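第4章 客室の寝具とリネンの管理
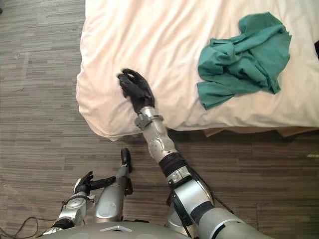

宿泊業の基礎 ／ 客室部門

4.1 シーツから始める理由

宿泊施設の仕事を学ぶ人は、多くの場合、フロントの業務に最初の興味を持ちます。しかし、お客様が施設の中で一番長い時間を過ごす場所は、ベッドの上です。この章では、ベッドに使う布、すなわちリネンについて学びます。白いシーツは、しわも、マットレスの角の布の垂れ方も、部屋に入った人の目にすぐ入ります。

リネンという言葉は、もともと亜麻の布を意味しました。現在の宿泊業では、綿や、綿とポリエステルの混紡の布も、すべてリネンと呼びます。シーツ、枕カバー、布団カバー、タオルがこれに含まれます。毛布とベッドパッドを含めるかどうかは、施設によって違います。本書では含めないことにします。

4.2 ある旅館の例

港町のクラークゲートに、グウェンリアン・エリスさんが経営する小さな宿があります。客室は40室で、シーツは全部で600枚を持っています。開業のとき、エリスさんは洗濯を外部の会社プサーノに頼みました。回収は毎週木曜日だけでしたから、水曜日の夜には棚がほとんど空になりました。そこで、枚数を増やすか、回収の回数を増やすかを考えなければなりませんでした。

エリスさんは、まず一か月の間、棚から出した枚数を毎日ノートに書きました。このノートを見ると、足りなくなるのは連泊のお客様が少ない週だと分かりました。一泊のお客様が続くと、同じ部屋のシーツを毎日替えるからです。結局、宿は枚数を変えないで、回収を週に二回にしました。費用は少し上がりましたが、棚を広げる工事は必要ありませんでした。

同じ問題に、違う答えを出す施設もあります。洗濯の会社が遠い場合は、回収を増やすことが難しいので、在庫を多く持つほうがよいでしょう。

4.3 「パー」という考え方

リネンの在庫を数えるときは、「パー」という単位を使います。すべてのベッドに一回分のリネンを掛けるために必要な量が、1パーです。一組がベッドにあり、一組が洗濯に出ていて、一組が棚にあれば、3パーになります。洗濯を外部に頼む施設では、運ぶ途中の分も考えますから、4パー以上を持つことがあります。

パーを計算するときに注意する点は、ベッドの数と部屋の数が同じではないことです。二人部屋にはベッドが二台ある場合も、大きいベッドが一台だけの場合もあります。シーツは大きさごとに分けて計算してください。

4.4 布の寿命

シーツは洗うたびに少しずつ弱くなります。縁の糸がほつれたもの、光に当てると薄い部分が見えるものは、客室から外します。外したシーツをすぐに捨てる必要はありません。切って掃除用の布にしたり、家具を運ぶときの覆いにしたりできます。ただし、客室用のものと混ざらないように、色の糸で端に印を付けておきます。

この章で覚える言葉

リネン、混紡、パー、連泊、回収

次の節では、シーツの角の折り方を順番に練習します。練習用のシーツを一枚と、できれば二人で使えるベッドを一台用意してください。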